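We got to Greken a little before lunch, which turned out to be poor planning, as the visitor program at a robotics lab involves a good deal of standing up and no sandwiches. Napaporn Boonyarit met us at the door, handed out badges, and told us the plan for the afternoon: tour, demo, questions, out.

The project is called Culik. Its aim is to get a pair of arms to handle bar and kitchen tasks by learning from examples, and the examples come from people. An operator steers both arms through the whole job, the system records it, and then the operator does it again. They want 2000 recordings before they train anything serious. A good operator gets through 30 in a shift. I did the division on the back of my badge and put it away.
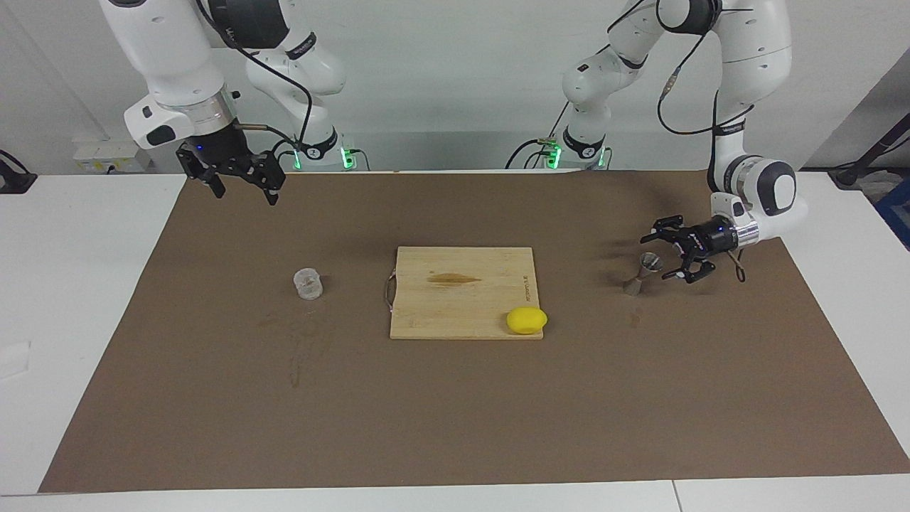

Sriwong Makers' Guild, Visits Group

The station we were shown was set up for drinks: a lemon on a bamboo cutting board, a small glass on one side and a steel jigger on the other, with both grippers open over brown paper. The paper has had a life. So has the board. I had expected something closer to an operating room and was cheered to find it looked more like my kitchen.

Farzana Afridi has been an operator there since July and was very patient with us. The hard part, she told us, is being ordinary. If she is too careful, the system learns to dither. If she hurries, it learns to hurry, and it is worse at it than she is. Fumbled attempts get kept too, with a label, provided she recovers. One of our members asked if he could send in his own fumbles. She said they had enough.

We were each given 5 minutes at the controls. I spent nearly all of mine approaching the lemon. My recording was politely marked "practice" and will not be troubling the training set. Things get moved between recordings so the system doesn't simply memorize where the glass lives, and I can report that moving them by hand is much quicker.

Questions ran long. Yes, they also do other tasks. No, it can't make you a drink yet. The vending machine is by the elevator.

Next visit is Pondia, the bottling plant. Flat shoes, please, and eat first.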